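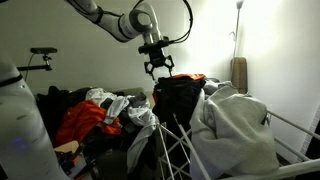 One reader of the March edition wrote to us that the comparison in this section "gives a winner every time, but the winner changes when I change the shirt," and asked if the test can be made more fair. We agree with the remark. Section 6 is therefore written again, and the old cloth test should no longer be used.

6. Comparing two grippers on cloth

This section explains how to compare the Flelthorpe open-finger gripper with the Mercado flat-finger gripper on the same arm. You need the Sternero controller with both tool profiles already loaded (see section 4).

6.1 Before you start

1. Place the drying rack inside the reach of the arm. The top rail must be at least 155 mm below the wrist when the arm is in the ready position.
2. Hang one dark garment and one light garment on the top rail. Let them fold as they want. Do not make them flat.
3. Check that the arm cable has enough slack to follow the wrist through a half turn.
4. On the controller, open Tools and select the gripper that is mounted now.

Caution: Keep hands and loose sleeves away from the rack when the arm is enabled. The arm can start to move up to 40 seconds after you press Run, when the planner is finished.

6.2 Running the grasp test

1. Press Home and wait for the ready position.
2. Open the fingers fully.
3. Select Cloth, then Top Rail.
4. Press Run. The arm goes down until the fingertips are in the fabric, and then it closes.
5. Write down the result as Held, Slipped or Missed. If the rack moves together with the garment, write Slipped.
6. Hang the garment again on the same rail and repeat until the series is complete.

Note: Dark cloth gives weak depth data on most cameras. If the arm stops too high, raise the exposure one step and repeat the attempt – do not lower the height by hand, or the two grippers will not be tested in the same way.
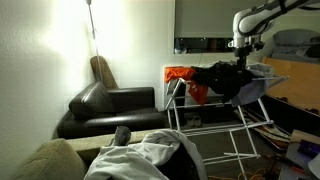 Figure 6-2. Gripper in contact with a dark garment on the rack (6.2, step 4).

6.3 Changing the gripper

1. Disable the arm and wait until the status shows Safe.
2. Remove the gripper and mount the second one. Tighten the screws crosswise.
3. Select the new tool profile. The controller does not recognize the tool by itself.
4. Repeat 6.2 with the same garments in the same order.

Caution: A wrong tool profile gives a wrong fingertip length. The fingers can then hit the rail with full speed.

6.4 Reading the results

The log screen shows the closing force for each attempt. If the two grippers differ only by a few Held results, run a second series with other garments before you choose. Thick knitted cloth is often easier for the open fingers, and thin shirts for the flat ones.

Error 183 means that the fingers closed completely with nothing between them. Count it as Missed. Error 698 means that the wrist cable is too tight – stop the series, go back to 6.1, step 3, and start again from the first attempt.

Lustidby Manual, section 6, revised Jul 14, 2026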